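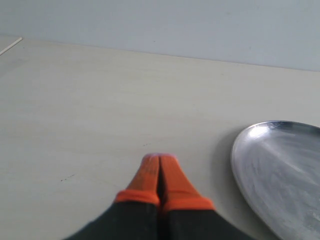 Right, thread on the Sollano gripper kit, as promised to the people who kept asking. Had it on the bench a good few weeks now, since November. Paid for it myself, no discount code, no link at the end. It's a two finger parallel gripper with wrist camera, soft pads, a controller box and a year of their software. The orange pads are the bit I care about most and the bit I'm going to moan about most. They're a sleeve sort of thing over the dark fingers, thick cuff at the bottom, and closed up they meet in a thin dark line down the middle. Keep that line in mind, comes back later.

Price first. 2503 all in, with delivery, and that's pounds. Not cheap. The Voder one is a fair bit less but you get no camera and the pads are hard plastic, which for what I do is a no.

What I do, for new people: small kitchenware, mostly metal. Pick up, turn over, put down, check for dents. Trays, lids, bowls. Shiny stuff on a pale table, basically the worst thing you can ask a camera to look at.

Setup. Took me an evening. Bolts on with 4 screws, one cable for power and data, done. The manual says an hour and the manual is lying. Most of mine went on the adaptor plate, as the holes on my arm are the older pattern and the plate for that is "available on request". I requested. It came in a jiffy bag with no note.

Software. Installs fine. Looks like it was made by someone who really likes sliders. Three different places to set closing force and they don't all agree with each other, use the one under Motion, ignore the others. Support told me that, wasn't in the docs.

Support by the way, very good. Got a person called Anqi Fang who answered at something like nine in the evening and clearly had used the thing herself. Sent me a settings file that fixed the jitter on slow closes. If they put that file in the box half my complaints go away.

Now grip. On thin metal rims it's lovely. You come down over the edge, close gently, and the pads give a little so you don't get that ping and skid you get with hard fingers. I've had rims slip out of every other gripper I own. Round trays especially, low rim, nothing to get hold of, and this just holds it.

Flat things lying flat, less good. The tips are rounded and they're soft, so you can't really get under an edge. Coins, thin lids, forget it. There's a narrow tip set listed on the site, says coming soon, has said coming soon since I bought it.

Camera. Sits up at the wrist and looks down past the fingers so you always see both tips at the bottom of the view. I like that more than I thought I would. You can tell straight away if they're shut properly and whether they're lined up. The tips are a bit blurry that close to the lens, no way of focusing nearer that I've found.

Glare is the real problem. A shiny tray under a bright light gives you a white flash on the rim and the object finder takes fright. Sometimes it decides the highlight is the object. Sometimes it goes for the shadow. I turned the exposure down two steps and hung a bit of baking paper over the lamp and that sorted most of it. Baking paper. On a kit at this price.

Also it picks up specks. Crumbs, flecks, whatever's on the table. There's a "minimum object size" slider, turn it up. Default is far too low, mine wanted to go and collect dirt.

Pads and wear. The site says good for 1000 hours. I'm nowhere near that so can't say if it's true. Mine have gone a bit fuzzy at the tips, no tears. The line between them was dead straight when new and I check it every so often by closing on nothing. If you see more light on one side than the other the sleeve has crept round, pull it off and reseat it. Takes a minute. Do warm them in your hands first, they're stiff going back on.

Replacement pads come in packs of 2, so one pair, and the postage costs nearly as much as the pads. Order several. Afolabi do a sleeve that people say fits, haven't tried it, somebody tell me.

Colour question as I got asked. Yes they only do orange. No idea why. Does help the camera tell finger from tray to be fair, everything I handle is grey.

Noise, low. Quiet whirr on closing, a click when it hits the force limit. I can take calls next to it.

Things that annoyed me in no order. Cable too short if your arm is over a metre. Cover for the controller box is held on by tiny clips, broke one on day one. The status light is on the underside so you cant see it. The app logs you out overnight and then the morning run just doesn't start.

Somebody asked how it compares to the Kultley rental. I had that for a month last year. Stronger, faster, wider opening. Also left marks on polished steel, which for me was the end of it. If you're moving boxes, rent the Kultley. Different jobs.

Would I buy it again. Yes, for rims and bowls and anything that scratches. No if your stuff is flat or heavy. And wait for the narrow tips if you can, or at least email and ask for a date, maybe they'll tell you, they haven't told me.

Forgot one thing. Returns are 30 days but from dispatch, not from when it turns up. Mine sat in a depot for a week. Check the date on teh slip.

Will post my exposure settings tomorrow when I'm back at the bench, need to write them down properly first.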